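Clearing the bed: small things on the blanket
28/03/2021
By the Staltard Rooms editor
2 comments | 40 shares

The room is on the upper floor of a terraced house in Trondville. The bed is the largest flat surface in it, so that is where everything small gets put down. We have covered the desk and the wardrobe on earlier pages. This page is about the bed and what collects on it.

The bedding is a mottled blanket in greys and white, with a pale pink layer showing at the back by the wall.
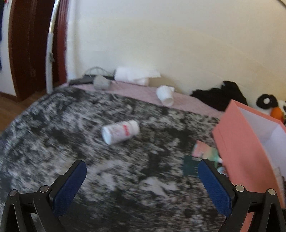
A white bottle with a red label on the blanket, and a paper cup on its side on the pink sheet. 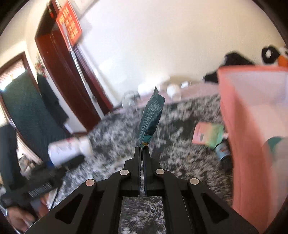 A dark green foil packet, with a pink and green pouch on the blanket and a row of small items along the back.

The method for a bed like this one is the same as for a desk. Packets first, then bottles, then cups. Packets are flat and slide under the folds of a blanket, and if they are left until last one of them usually ends up inside the bedding. Pick each one up by an end and check whether it has been opened before it goes anywhere. Opened packets go in the bin unless there is something left worth keeping. Unopened ones go into a shallow tray.

Bottles need their caps checking. A small bottle on a soft surface will not stand up, and a loose cap can leave a mark that goes through to the sheet. Tighten the cap, read the label and put the bottle with others of its kind. If the label can no longer be read, do not keep the bottle. Medicines that are out of date should go back to a pharmacy and should not be put in the household bin or down the sink.

Paper cups are for the bin. Tip out anything left in them over the sink first. Do not carry a stack of them across the room with dregs in the bottom.

Anything with a lid that is going to be kept should be wiped and put on a shelf. A bed is a poor place for glass or hard plastic.

For trays we use the Puvlow shallow tray, which fits on the bedside shelf with a little room at the side. It cost 735 for the set, including delivery, and there are 2 in a set. One holds packets and pouches and the other holds bottles. A shoebox lid does the same job if it is strong enough.

Once the top is clear, take the blanket off and shake it out of the window or over the bath. Fluffy blankets hold on to crumbs and corners of torn foil, and a vacuum cleaner tends to pull at the pile. Ours is washed on its own at 40 degrees and dried flat over two airers. It was last done in December and is due again. The sheet goes in a separate load.

Put the blanket back with the curved edge hanging evenly down the side. Leave the strip by the wall free, as small things put there drop down behind the mattress and are not found until the bed is next moved.

The trays are emptied at the end of each month. The next page in this set is the window sill in the same room, followed by the Pramanik cupboard on the landing.

2 comments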